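Moving house, a thread. We are leaving Totcombe after six years, and I have learned that I own a great deal of string.

The removal firm is called Stodell. Their quote came with a form asking me to list "items of unusual weight or sentiment". I wrote "books" and "the dresser" and they rang to ask which was which.

The cottage dates from 1798, and so, I think, does whatever is in the loft. We found a box labelled MISC 2. There is no MISC 1. I have looked.

Gheorghița Tănase from next door came round to help and took away nearly 100 jam jars. She says she has plans for them. I said I'd had plans for them too.

My rule for sorting was keep, give away, tip. By teatime there was a fourth pile, called "ask Mum", and it was the largest of the lot.

Horațiu Bucur, who is buying the place, popped in to measure for curtains. He asked if the back bedroom was always this cold. I told him it had character — he wrote that down next to the measurements.

The new flat in Lotholm is up three flights and has one cupboard. The agent called it "a storage solution". It is currently solving the ironing board.

Dressers, then. Ours won't go up the stairs, so it's staying with Horațiu and I'm after a smaller one. White, plain, drawers that shut. Suggestions welcome, as long as they don't involve me and an Allen key until September.
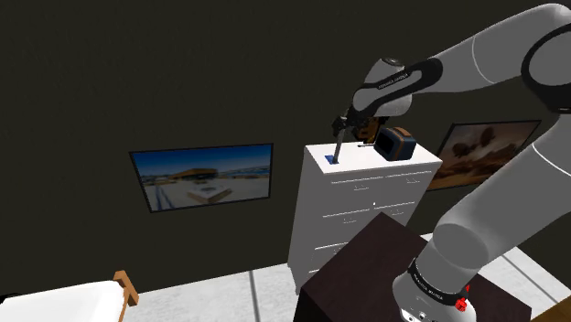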